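# Why Don't Cans Roll Away?

Stand a can up and it stays put. Lay it on its side and it starts getting ideas.

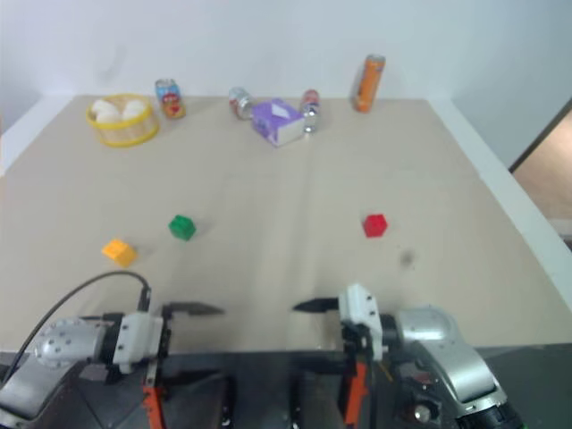
*Find the can lying on its side. Which things on the table could roll?*

A can has two kinds of surface. The ends are flat, and the side is curved. When a can stands on its end, a whole circle of metal touches the table, so it would rather stay home. When it lies on its side, only a thin line touches. One small push and off it goes, usually toward your foot.

A tall, slim can is easier to knock over than a short, wide one. Its weight is spread up high and its base is small. You may have discovered this at dinner – so did the tablecloth.

Cubes are the calm ones. Every side is flat, so whichever way a cube lands, it sits there. Push it and it slides or flops over, and that is all the excitement you will get from a cube.

Eggs roll, but badly. Because one end is usually fatter than the other, an egg tends to travel in a curve. A basket keeps eggs from trying this near an edge.

**Try it:** Lay an unopened can on a big tray and slowly lift one side. Now stand the can up and do it again. Which way let you lift the tray higher before anything moved? Keep your toes out of the experiment.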